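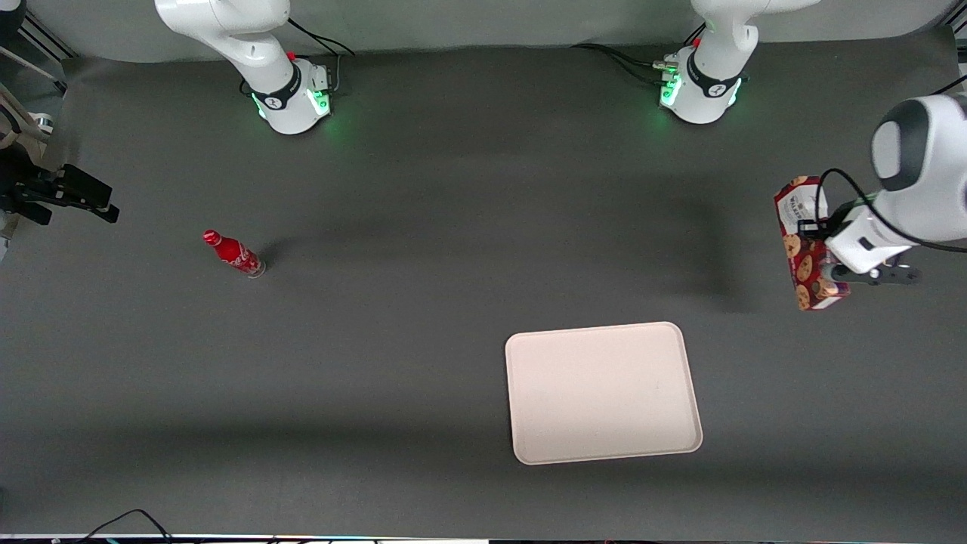

You should go to Vedovberg before the season ends, a reader wrote under my last report, because on the open day they let you walk on the outfield and the soup is better than the one at Bammont. I have now been there, and I can say that the reader is right about the outfield. About the soup I will come later.

August, by the Away Days desk

Vedovberg is not easy to reach without a car. I took bus 72 from the railway station, and it stops behind the school, from where you walk up a path between gardens. There is a sign for the cricket ground but it points to the old entrance, which is closed. If you see a blue gate with a chain, go back and take the next street.

The gates opened at ten. The open day was held before the Twenty20 match against Bammont, so the morning was for visitors and the afternoon for the game. Entrance was free until noon and after this you paid the normal match price, but they did not ask the people who were already inside to pay. I think this was kind of them. Around 200 people were there at the start of play, and for this league it is a good crowd.

First we were taken in small groups to the dressing rooms. The home room is narrow and has one long bench, and the visitors have the larger room with the window to the pitch. I asked our guide why, and the answer was that the home room is closer to the kettle. Then we went to the scorebox, where you climb a ladder. The numbers are still changed by hand on the side facing the pitch, and it takes some strength to turn the one for the tens. I tried it and put up 30 when it should have been 20, and had to go all the way round again.

The part I liked best was the talk on the pitch, given next to the roller. I have watched cricket for many years but I learned it as an adult, and nobody in my family plays, so I have gaps. I did not know, for example, that they choose the strip for the match several weeks before and that they try not to use the two strips beside it in the days before. We were allowed to press a thumb on an old strip to feel how hard it is. The ground was dry and it had small cracks, and the guide told us that the ball would keep low at the school end. Please remember this for the afternoon.

Rullthorpe, the bat maker, had a tent by the nets. They repair bats while you wait if the work is small, and there was a long line of juniors with loose grips. I watched one handle being bound with new thread, and it was done so quickly that I asked to see a second one. They also had a table with bats to try. The one called Cai is light, with the thick part quite low, and I hit six balls from the machine with it in the indoor net. Four of them I hit well. I did not buy it, the price was too high for someone who bats at number ten, but I have thought about it since.

The match began at two. Bammont won the toss and batted. They were slow in the beginning, and after the first six overs it looked like a score of 120, but their captain stayed in and made 67 with many twos. She ran very well and the Vedovberg fielders threw to the wrong end more than once. Bammont finished on 143 for seven.

I thought this was a score Vedovberg could reach, and for twelve overs they were ahead of the rate. Then the leg spinner came on from the pavilion end, bowling toward the school end, and two batters were bowled by balls that hardly left the ground. I looked for our guide to say something, but the guide was busy selling raffle tickets. Three more wickets fell in the deep, all of them with the same shot. Vedovberg needed 15 from the last over and got eight.

Now the soup. It was potato with leek, served from the hatch on the left side of the pavilion, and it was finished before the break between the innings. I had half a cup and it was good, but it was a warm day and I would have preferred something cold. The cheese rolls I can recommend. Bring coins, as the card reader works only when you stand near the door.

Some practical points for those who want to go. The grass bank on the west side has shade until three, and after that you must move under the trees. The toilets are behind the scorebox. The last bus down to the station leaves at ten past seven and it does not wait, also not for a match that goes to the last ball. I caught it with my shoes full of grass.

The return match is at Bammont in September. I have been told to try the soup there again too, so I can compare.

Filed under: Away Days > Women's Cricket > Grounds

Recent in Away Days
Rain, tea and nine overs at Bammont
How to read a scorebook when you come late
Five grounds you can reach by bus
Choosing a first bat: questions from readers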